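About Gilerar

We make a two-finger gripper and the simulation software that goes with it. 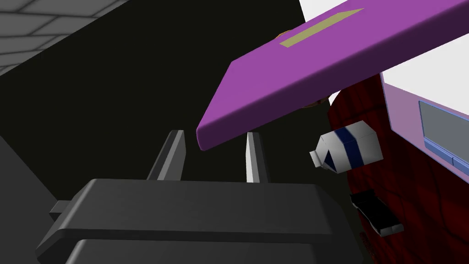 Who we are

Gilerar was set up by Urho Rissanen and Yupin Srithong, who had both worked on packing lines and were tired of grippers that arrived in a box with a data sheet and nothing else. The company now has 29 people. Most of us work in the main building, where the assembly benches and the test room share the ground floor and the software team sits upstairs. Three people work from home full time and come in when there is a new release.

What we sell

Our main product is the Jorkau gripper. It has two slender fingers on a boxy palm and is meant for mixed household and shop goods: books, cartons, small boxes, soft items. It bolts to most common arms with an adapter plate, and we keep 41 adapter patterns in stock. If yours is not among them, send us a drawing and we will cut one. The price of a plate is the same either way.

Every Jorkau comes with a licence for Skekirwood, our simulator. You can load the gripper into a room full of ordinary clutter, move it up to an object from any side and try the grasp before you try it on the bench. The object library has 633 items at present. Milk cartons, books and kitchen appliances are in there, and customers can add their own from a scan or a CAD file. Rooms can be rearranged by hand or filled at random.

The simulator can also be bought by itself. It runs on an ordinary desktop computer with a decent graphics card. Teaching licences cost less and cover a whole department.

What it does not do

Skekirwood handles rigid objects well. Cloth and thin plastic bags are modelled in a simpler way, and results with them should be checked on real hardware. The Jorkau is not sealed for washdown and should not be used with unwrapped food. We do not make arms, and we do not install complete cells. If you need a full installation we can pass you on to Suksawat, who have fitted our grippers for several years and know them as well as we do.

How we work with customers

Most orders begin with a trial. You send us a box of the things you want to pick up and we test them, first in the simulator and then with a real gripper. Heino Mockus runs the test room and writes the reports himself. A report lists each item, the finger pads used, the grip force and the number of drops. If the gripper is wrong for the job, the report says so.

The trial costs 349 euros, taken off your bill if you order within the year. Return postage is included for parcels up to 20 kg.

Support

Lenuța Munteanu looks after repairs and spares. Finger pads, drive belts and cable sets are kept on the shelf. Older grippers can still be serviced, including the first model with the round connector, though replacement palms for that one are made to order and take longer.

Questions about the software go to Theerawat Tanasarn and his team. They answer in English, Finnish and Thai. A new version of Skekirwood comes out each May, with smaller fixes in between, and release notes are posted on the support pages.

Visiting us

The test room is open to visitors by arrangement. Please bring a few of your own items if you can, and flat shoes. Parking is behind the building, and deliveries use the side gate until 3 pm.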